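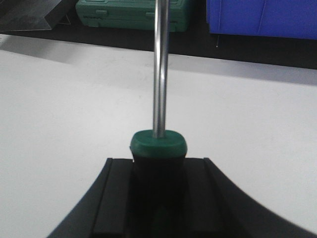

Bendik Eide reckons I've been too soft on the new hillclimb rules, and he left a long comment under my last column to tell me so. According to him, anyone who bolts on a sequential gearbox in August and calls it a road car in October should be running with the prototypes, and I should have written that in the first paragraph instead of the ninth.

Fair enough, Bendik. Consider it written.

Home | News | Rallying | Hillclimb | Classifieds | Contact

Last updated: 11 October 2026

So, the news. The Skistell hillclimb is going ahead next year with a proper road-going class again, and I'm really happy about it! I got my start in that class (in a hatchback with a heater that was stuck on full, if you must know), and I've missed it ever since it got folded in with the modified cars. Anybody with a licensed, insured car on road tires can enter. You drive it there, you run it up the hill, and if all goes well you drive it home again.

Ottar Tveit is running the event, and I caught him on the phone while he was trying to eat lunch. He told me the class will be capped on tires and gearboxes but left wide open on suspension, which surprised me. I figured they'd go the other way. His thinking is that half the cars in the paddock already have different springs from when they left the factory, and he doesn't want to spend Saturday morning lying on wet gravel measuring ride height. "I've done that," he said, "and I came home with a cold."

The course is the same one as before, starting by the bridge at Aasen and finishing just past the upper parking lot. The one change is at the second hairpin, where the outside barrier has been moved back and the runoff has been resurfaced. I walked up there last week and it looks a whole lot friendlier. Ebbe Hovland, who put a very nice coupe into the old barrier, came along with me and stood there for a while without saying much. He's entering again, by the way. Same coupe, new fender.

Everybody gets two practice runs and two timed runs, and the better timed run counts. There had been talk of adding the times together, and I'm glad that's gone away. With a combined time, one missed shift in the morning and you may as well pack up — and that's no fun for people who've towed or driven half the day to be there.

Nandini Joseph has already put her name down in the Vunell, that little rear-engine thing she's been racing on circuits, and she tells me it'll be on plain road tires with the passenger seat back in. I wouldn't bet against her. She has never driven this hill, but she's been up it on a bicycle five times, which in my book shows you every bump there is.

Orkside is taking care of timing and will have the live results running on its own site, so the folks at home won't have to rely on me yelling numbers into a phone like last time. Sorry again about that.

Entries open next month, and Brenda Dawber is handling the paperwork. She asked me to remind everybody that the form has a back side. Fill in the back side, please. If your car is on the borderline, send her a note listing what you've changed before you pay the fee, and she'll pass it along to Ottar for a ruling.

And Bendik, I expect to see you on the start line.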